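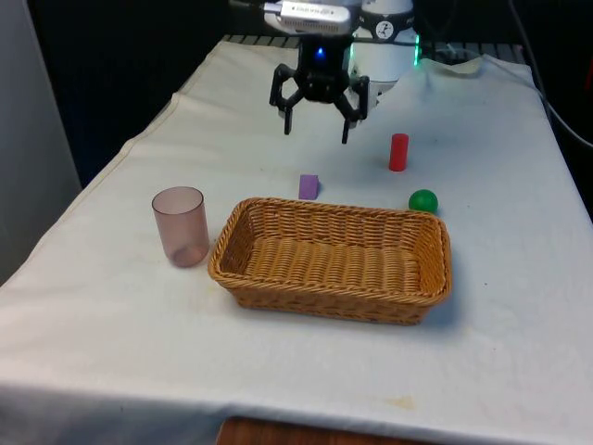
How long does a family need for the corn maze at Endholm? Give it an hour and a half if the kids are under ten, less if you cheat and use the bridge.

That's the word from the owner, who talked to us between phone calls and a delivery of hay bales. Busy guy. The farm is out past Skitstead, left at the water tower, and October is when it all happens. Four weekends. The rest of the year is just corn.

Search this site Go

"We had 643 people on the best Saturday," he said. "I ran out of cider by two. My wife had to drive to town for cups."

The design changes every year. Last season was an owl, this time a paddle boat, cut by an outfit called Tahiri that does the whole field in a day with a mower. He used to do it himself with stakes and string. "Came out looking like a potato."

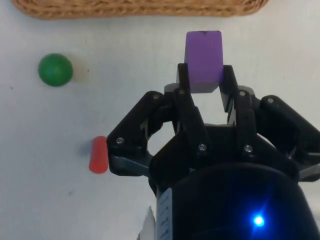
Green ball, red-orange piece and basket.

So is it hard? Depends who you ask. There are two routes, the short one is fine for strollers if it hasn't rained. The long one has 57 dead ends and he swears he still gets turned around in the back corner. Dads are the worst, he says. "They won't ask. The eight year old knows the way out and dad is going no no, this way."

Anybody who gets stuck can wave the flag they hand you at the gate and somebody comes in to walk you out. It happens more at the night sessions. Bring your own flashlight, the ones they rent are pretty weak and he admitted it.

Parking is free, 216 spots plus the overflow field, which gets muddy. Boots. Dogs ok on a leash before noon.

Food is the Misora truck, mostly noodles and fried dumplings. Cash prefered. "I eat there every day for a month and then I can't look at a dumpling till spring," he said.

Next year's design? He wouldn't tell us. His daughter wants a dragon, he thinks the wings are too much cutting. Then the hay guy was honking and he had to go.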